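Boonyarit Street Residents' Association
Minutes of the February meeting
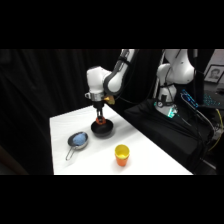

Present: Agata Colombo (chair), Romana Kolář (minutes), Napaporn Onsri, Chanida Nakpan, and residents from both ends of the street.
Apologies: Kanokwan Chaimongkol

The meeting opened at 7:05 p.m. The minutes of the last meeting were read and approved with one correction: the broken streetlight is outside number 14, not number 40.

1. Storm drain
Napaporn has spoken to the city twice. The drain at the low corner was cleared in January but backed up again after the first heavy rain. The city now thinks the pipe has collapsed under the sidewalk. It was laid in 1917 and there is no good drawing of it. A crew will put a line down it before the end of the month. Residents at the low end asked for sandbags in the meantime. Napaporn to ask.

2. Parking during the water main work
Parking will be closed on the even side while the main is replaced. Chanida asked if the lot behind the Ornico building could be used overnight. Agata has written to the owner and had no answer yet. She will call in person. Two residents have disabled permits and need a space near their doors. Agreed that these come first whatever else is arranged.

3. Street trees
Kanokwan sent a note saying the two maples by the bus stop are on the city's list for pruning. She does not want them cut back as hard as last time. There was a long discussion about roots and the sidewalk. No decision. Item carried over.

4. Spring cleanup
To be held on a Saturday, starting at 9 a.m. Date to be set once the water main schedule is known. Gloves and bags are in Romana's garage. The rakes need new handles. Agreed to spend up to $300 on tools and dumpster rental. Proposed by Chanida, seconded by Napaporn, all in favor.

5. Other business
A resident asked about speeding after school lets out. Chanida will find out how to request a speed count.
The notice board key is missing. Please check your drawers.

Meeting closed at 8:40 p.m.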